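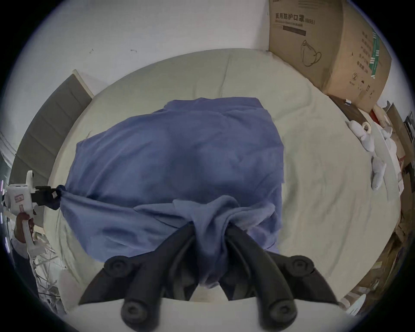

Two hand-held grippers on a blue cloth, one pinching the middle and one holding the corner.

Olitz hand-held gripper, pair
Item no. 2964
Supplier: Drometti

The Olitz is a two-finger gripper which the operator carries in the hand. It is sold as a pair, for work with cloth, bedding and other soft goods. Each finger turns on pivots, and these pivots are the parts that need the most care.

Setting up
Close the fingers slowly on a single layer of cloth. Both tips must arrive at the same moment. If one tip comes first, loosen the pivot screw of the slower finger by a small turn and try again. Then gather the cloth into a thick fold and pull it lightly with the second gripper.

Care
Brush out threads and lint from the pivots after every 8 hours of use. Wipe the housing with a dry cloth only. Please do not put oil on the fingers, it will pass to the fabric.

Repair
The finger set is to be changed after 4000 closings, or earlier if there is play at the tip. The repair kit Stekden contains 16 screws and one full finger set for each hand. Change both fingers of one gripper together, also when only one is worn.

For spare parts please write to Humaira Dhanial. Questions about adjustment are answered by Keerthana Mathew in our workshop.

Page last changed: April 8, 2025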